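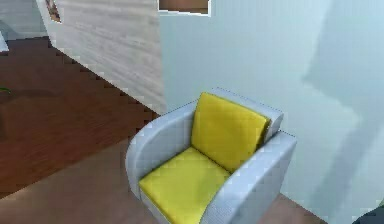
How to teach a robot in a pretend room

Before a robot rolls around a real house, it can practise in a house that exists only inside a computer. The pretend house is called a simulation. People who build robots at home use simulations a lot, because the programs can be free and a pretend wall never needs repainting.

This page follows a robot being built in a shared workshop in Drumdale. Its name is Akollow. It is a small base on wheels with one arm on top and a gripper at the end of the arm. Merja Kemppainen is building the metal and plastic parts. Heikki Peltonen is writing the program that tells them what to do.

What is Akollow's job?

Akollow's first job is to drive up to an armchair and stop close to it without bumping it. Later on it will pick up things that have been left on the seat, such as a book or a TV remote. Stopping in the right spot has to come first. If the robot stops too far away, its arm won't reach. If it stops too close, the arm has no space to bend.

You do this sort of thing every day. When you walk over to a chair, your eyes tell you how far away it is and your legs slow down at the right time. A robot has to be given every part of that, one piece at a time.

What is in a simulation?

A simulation has three main parts.

The first is the room. It is made from shapes, and each shape has a size and a place. A wall is a very thin, very wide box. An armchair is a lot of curved shapes joined together. The colours and patterns, such as the grain in a wooden floor, are pictures stretched over the shapes like wrapping paper. Heikki started with a room that somebody else had made and shared.

The second is the robot. Merja measured every part of Akollow with a ruler and callipers, and Heikki typed in the numbers. The pretend arm has to be the same length as the real arm. In September they found that one part had been typed in as 80 millimetres long when it was really 67. That is a difference of only 13 millimetres, but the pretend gripper kept closing in the wrong place until it was fixed.

The third part is a set of rules about how things move. Wheels roll, heavy things are hard to push, and anything you let go of falls down. The computer works out these rules again and again, many times every second.

How does the robot see?

The program puts a pretend camera in the pretend room. The computer works out what the camera would see from where it is and draws a picture. This is called rendering. If the camera moves a little, the computer draws a new picture.

The pictures are often small and a bit blurry. Small pictures are quicker to draw, and Akollow's program doesn't need to read tiny writing. It needs to find the chair. 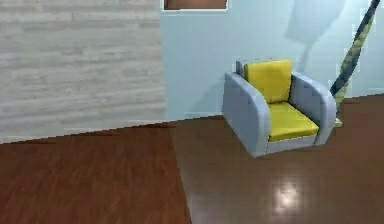
The yellow and grey-blue armchair in the simulated room, with a striped pole behind it.

Finding a chair sounds easy. You can probably do it in a picture without thinking. To a computer, though, a picture is a big grid of coloured dots called pixels, and each pixel is stored as numbers. Nothing in those numbers says "chair".

Bright yellow cushions help. Hardly anything else in the room is that colour, so the program can look for a patch of yellow and guess that the chair is there. But what if you have a brown chair on a brown floor? For that reason Heikki wants the program to learn the shape of a chair as well as its colour.

Shadows and shiny floors

Shadows can trick a robot. A dark patch on a wall might look like a hole or like an object standing in the way. You know it is only a shadow, and you have had years of practice. The same goes for a shiny floor. A lamp can make a bright white spot on it, and a simple program may decide the spot is a thing it should drive around.

A good simulation has shadows and shiny spots in it, so the robot can get used to them before it meets them in a real lounge room.

Practice, and lots of it

One try at driving up to the chair is called a run. Before each run the computer can change something. It might turn the chair a bit, start the robot in a new place, or make the light dimmer. Heikki sets the computer going before he leaves the workshop, and it can get through 1,000 runs by itself overnight. With a real robot and a real chair, that many would take weeks, and somebody would have to keep charging the battery.

When a run goes wrong, the computer saves a note of it. Heikki reads the notes and looks for runs that went wrong in the same way.

Is it the same as the real world?

No. A simulation is always simpler than a real place. Real carpet squashes under a wheel. Real cushions sag. Real wires come loose, and no pretend robot has ever had dog hair wound around its axle. Robot builders call this difference the reality gap.

So Akollow has to practise in a real room too. Merja has marked out a square on the workshop floor with masking tape and put an old armchair from Sturndale in it. The robot drives very slowly there, and she keeps one hand near the big red stop button — every robot with a moving arm should have one.

Try it yourself

You need a friend, a chair and a clear floor. Your friend is the robot and closes their eyes. Stand them 9 steps from the chair, facing any way you like.

Now give orders, using only these words: forward, left, right, stop. "Forward" means one small step. "Left" and "right" mean a quarter turn on the spot. Stay beside your friend the whole time, and say stop if they are about to bump into something.

Can you get them close enough to touch the chair with one hand? Write your orders down as a list. Then move the chair a little, go back to the start and read out the same list. See where your robot ends up.

Words to know

Gripper: the part of a robot that holds things, like a hand.
Pixel: one coloured dot in a computer picture.
Render: to draw a picture by computer from shapes and light.
Run: one try at a job.
Simulation: a pretend place or event worked out by a computer.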